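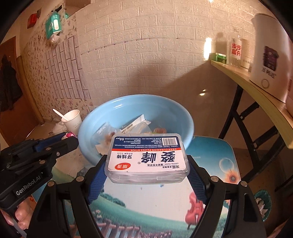 Ticket: Right-hand gripper reads "closed on object" after the box has slipped

Status: Fixed, watching
Project: Okholm sorting set
Tool: pair of hand-held grippers, ribbed blue pads
Software: Rurnex logger
Opened: September

What went wrong

We are recording tidy-up tasks with two hand-held grippers, so a policy can learn them later. The floss box task is a lovely one: a clear plastic box of floss sticks with rounded corners, a basin full of trash next in line, and plenty of clutter in the room to keep the vision side on its toes. I really like this set!

The trouble is the jaw width signal. When the box slides out of the right gripper, the width should drop toward zero as the jaws meet. In the bad runs it stays frozen at the width of the box, so the log says we are still holding something that is already on the floor. The left gripper has never done this.

I went back through 2,378 runs and found 196 with the frozen width. They come in clumps, which was the first good clue.

What I tried

1. Restarted the logger between runs. The fault went away for a while and then came right back. No real change.

2. Swapped the cables left to right. The fault stayed with the right gripper. Great news, in a way -- that took the cable and the port off the list in one go.

3. Swapped the pads. Same fault with the old pads and with new ones.

4. Opened and closed the jaws by hand with nothing between them, 100 times, slowly. Not a single freeze. That had me stumped for most of an afternoon.

5. Did the same thing fast, letting the jaws snap shut. Froze on the ninth try. Now we were getting somewhere!

Cause

The little magnet that the width sensor reads had come loose in its seat. A slow close carried it along nicely. A quick close, like the one you get when a smooth box shoots out under pressure, left it behind, and the sensor kept reporting the old spot until something knocked it back into line. Brekke, the board that reads the sensor, was doing its job the whole time, and I take back what I wrote about it in the last ticket.

Fix

Took the right gripper apart, cleaned the seat, glued the magnet and left it to set overnight. Put a paint dot across the magnet and the seat so a slip will show at a glance. Then over 1,000 snap closes at the bench, with no freeze. Very happy with that.

Data

The 196 runs are tagged width_bad in the Jatow store. Please leave them out of training for now. The video in them is fine, so they can still be used for anything that doesn't touch jaw width.

Safety note

Keep your free fingers well back from the jaws during the snap test. I got a good pinch at 4 pm and it smarts. The same goes for the left gripper if both are running on the same bench.

Still open

- Check the paint dot at the start of each session.
- Add a logger warning when the width holds perfectly still for too long during a move. Even a firm grip has a bit of wobble in it, so a flat line ought to be easy to catch.
- Open up the left gripper and look at its magnet too.

Will close this after two more weeks of clean runs.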